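Bedside table or no bedside table? (small room, big bed)

Started by flarska_road

Hello all, long-time reader and only an occasional poster, so be gentle with me. We've moved into a little weatherboard place with a second bedroom that is really just a bed with some walls around it. My mum, Eirlys Gape, is coming to live with us in December and she wants to bring her own bed, which I completely understand, she's had it for donkey's years. Once it's in there we'll have a gap of 9 cm on the window side and 60 cm on the door side, and that 60 has to be enough for her to walk in with a cup of tea.

So, do I squeeze in a skinny bedside table, put up a shelf, or go without? I had a quote of $1,467 for built-ins across the head of the bed from a local joiner and nearly fell off my chair.

Reply from kettle_and_toast

Congratulations on the house! Please don't spend $1,467 on something you'll be walking past sideways. We had a narrow table on the door side for my father-in-law and it was in the road every single night. He'd catch his hip on it going to the loo and then the lamp would go over. A shelf at mattress height with rounded corners did him beautifully, and I think the whole lot came in under $60 with the brackets.

Reply from Omero

I'm going to disagree with kettle there, sorry mate. Shelves are fine until someone leans on them to get up, and older people do lean, they reach for whatever is closest. If those walls are plaster over old framing you want to find the studs first, and in my place the studs were never anywhere near where I wanted the shelf. A proper table with four legs takes a bit of weight.

What I'd do is push the bed hard up to the window wall. That turns your 9 into nothing and your 60 into 69, and then a slim table up at the head end isn't such a bother. 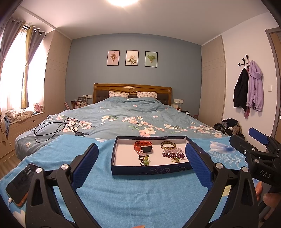
Do have a think about how she makes the bed, though. We did the push-it-to-the-wall trick in our spare room and I'd forgotten what a misery it is tucking in the far side. I've gone over to a doona with no top sheet in there and just pull it straight in the mornings.

Reply from Skostano

Omero, nobody over seventy should be leaning on a slim table either! They tip. If she needs something to push up on, get a proper bed rail and have an occupational therapist come and look at the height of the mattress. My aunt's cost her nothing through her local health service, though I know it's different from one place to the next.

Otherwise I'm with kettle on the shelf. Put the lamp on the wall as well, with the switch where she can reach it lying down.

Reply from flarska_road

Oh, you're all lovely, thank you. I rang Mum and read the whole thread out to her over the phone. She says she doesn't lean on anything and would Omero kindly mind his manners (she was laughing). She does want somewhere for her glasses, her book and her water, and she won't hear of having the bed against the wall as she likes to get out on either side. I pointed out that either side is 9 cm, and we've agreed to talk about it again when I see her.

Reply from Omero

Tell her I apologise unreservedly. I still say find the studs.

Reply from Ebbe Kristiansen

Has anyone asked about the bed itself? If it's got a big footboard you might get a surprise at the door. We measured ours three times and forgot that the door swings inwards. Ended up rehanging it to open into the hall, and that made more difference than any of the furniture did. It was an afternoon's work, plus a bit of swearing over the hinges.

Reply from flarska_road

Ebbe, I've just been in with the tape measure and the door does open inwards, right across the spot where I'd pictured the table. Back to the drawing board! I'll look at the hinges after tea and ask Mum how far that footboard sticks out.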